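Como datar um troço de muralha reaproveitado em casas? (Plullanus, porta norte)

Património e arqueologia local
Publicado por Rania Qaisi

Boa tarde a todos. Vou directa ao assunto que tenho pouco tempo.

Ando a preparar um folheto para o percurso a pé de Plullanus, a parte da vila velha. Há um pano de muralha entre a porta norte e o lavadouro, metido nas traseiras das casas. O povo diz "romano". A placa da junta diz "medieval". Um primo meu diz que é tudo do século XIX e que se deixe de histórias.

O que consegui ver:
- base com blocos grandes, bem esquadriados, junta quase sem argamassa
- por cima pedra miúda, irregular, com muita cal
- uma fiada de tijolo só num sítio, à altura do joelho
- espessura medida num buraco de porta: 2 metros certos
- comprimento visivel: 90 metros, depois perde-se num quintal

Passei o sábado a tirar apontamentos na mesa do pátio da minha tia, que mora encostada ao muro e deixa entrar. Ela jura que na cave se vê a continuação dos blocos grandes. Não desci, estava escuro.
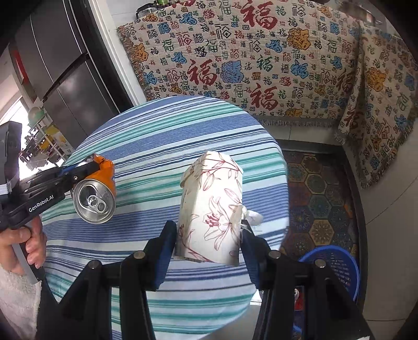 O que preciso de saber

Primeiro: blocos grandes em baixo chegam para dizer romano? Segundo: a fiada de tijolo serve para alguma coisa? Terceiro: a quem se pede para ver plantas antigas, camara ou arquivo distrital? O folheto vai para a gráfica em janeiro e não queria escrever asneira.

Ah, e há uma pedra com um furo quadrado a meio da face. Não sei se interessa.

Kai-wen Tse respondeu

Não, não chegam. É o erro do costume. Blocos bons reaproveitam-se sempre, a Idade Média inteira foi buscar pedra ao que já estava feito. Um muro medieval pode perfeitamente ter os alicerces em pedra romana trazida de outro lado, e o contrário também acontece: base romana no sítio e tudo o resto refeito três ou quatro vezes.

Para distinguir, olhe para isto:

As juntas. Se as fiadas da base são horizontais e a altura se mantém de bloco para bloco, é bom sinal de obra original. Se os blocos têm alturas diferentes e há cunhas de pedra pequena a acertar, provavelmente é reaproveitamento.

O furo quadrado. Interessa e muito! Pode ser para a tenaz ou ferro de içar (mas esse costuma estar na face de cima, ou um buraquinho pequeno na face da frente). Se está à vista na face e é grande, talvez seja encaixe de trave, de um alpendre ou de um andaime. Meça a largura e a fundura. Se na face de cima de outro bloco, algum caído no quintal por exemplo, houver um rasgo estreito mais largo no fundo, fotografe com escala.

O tijolo. Uma fiada só, num sítio só, não prova nada. Na obra romana tardia as fiadas de tijolo costumam correr a todo o comprimento, para regularizar. Se é um bocado isolado pode ser remendo. Meça a espessura do tijolo. Os romanos são em geral mais largos e mais baixos que os modernos, parecem quase uma laje.

A espessura de 2 metros não decide. Há muralhas medievais assim e há romanas mais grossas e mais finas.

Plantas: comece pelo arquivo distrital, pergunte por tombos e por licenças de obras nas casas encostadas. As licenças são óptimas, muita gente pedia para abrir porta na muralha e o processo vinha com desenho. Depois a câmara. E veja se alguma vez houve sondagem ali, os relatórios ficam guardados na tutela do património e podem-se consultar.

No folheto eu punha "muralha de origem incerta, com blocos possivelmente romanos na base". Fica feio mas fica certo.

Hung respondeu

romano de certeza. na minha terra é igual e é romano

a cave da tia é que era de ver, leve lanterna

Rania Qaisi respondeu

Obrigada aos dois!! Kai-wen, isso das licenças nem me tinha passado pela cabeça. Voltei lá ontem às 5 da tarde, ainda com luz. As fiadas da base: quatro seguidas com a mesma altura, e depois começam as cunhas. Ou seja, os dois sinais no mesmo muro, fiquei na mesma. O tijolo é grosso, parece moderno. Aposto em remendo.

A cave ficou outra vez por ver, a minha tia tinha a chave não sei onde. No arquivo deram-me uma cota, maço 288, obras particulares, vou lá para a semana.
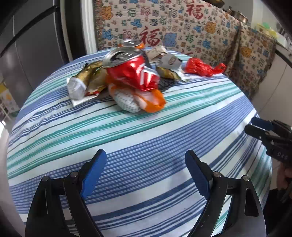

Kai-wen Tse respondeu

Quatro fiadas regulares e depois cunhas é mesmo o que se espera de uma base antiga com o resto refeito por cima. Não prova a data, mas já prova duas fases, e isso pode escrever sem medo. No maço procure também as folhas soltas do fim, às vezes as plantas foram dobradas à parte e o índice não as traz. E na cave veja se os blocos assentam em rocha ou em terra, e se há sapata saliente.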